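To: rundadstead-hall-kitchen list
From: Xiomara Quintanilla
Subject: Re: Re: the white table, and the black thing with the dial

Evening all,

Replying to the whole list, as three of you have now written to me separately with three different theories.

On Tue-and-thereabouts Kaden wrote:
> Before we order paint for the Lavance Street kitchen, can someone
> please confirm (a) whether the wall behind the white table needs
> doing at all, and (b) what the round black object is that's been
> turning up on the table. I was told kettle. Pettigrew was told
> teapot. It has a dial on it. If it belongs to the hall it should be
> on the inventory and if it doesn't it should go home.
> Also we have $784 left to the end of June and I would like some
> of it to still be there in July.

Taking (a) first. I went in at lunch with a cup of tea and looked at the wall for longer than any grown woman should. It's a pale grey-white, the colour of everything painted by a landlord. Slightly patchy, a bit streaky in places, one tiny dark speck. I did not touch the speck. My view is we leave the wall be and spend the money on the tap, which has been dripping since I still had a fringe.

On (b), I've got no further than the rest of you. Round, black, ribbed, with a short arm running out to a little round cup, and a small pale-faced dial near where the arm joins. I favour some sort of kettle. My sister favours something for camping. Neither of us would put it on a stove without instructions.

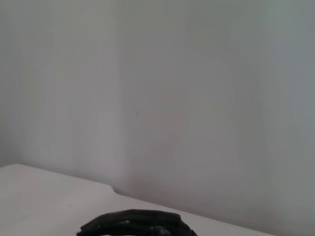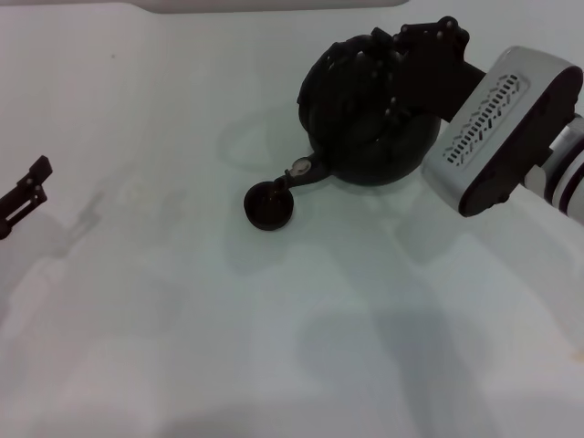 First: wall and table edge. Second: the mystery item, upper right.

The inventory is no help. It runs to 44 lines, of which 13 are teaspoons listed individually by someone with more patience than me, and there is nothing on it with a dial except the oven.

So, if it's yours, please reply to me off list and I'll put it in the cupboard under the urn with your name on it. If it's still unclaimed at the end of the month I'll write it in as line 45, "kettle (?)", and Kaden can colour-code it however he likes.

Paint people: the leftover tin is 500 mL and has a skin on it like a custard. Please don't open it indoors.

Xiomara

PS. Whoever has the good tea towels, I know it's one of you.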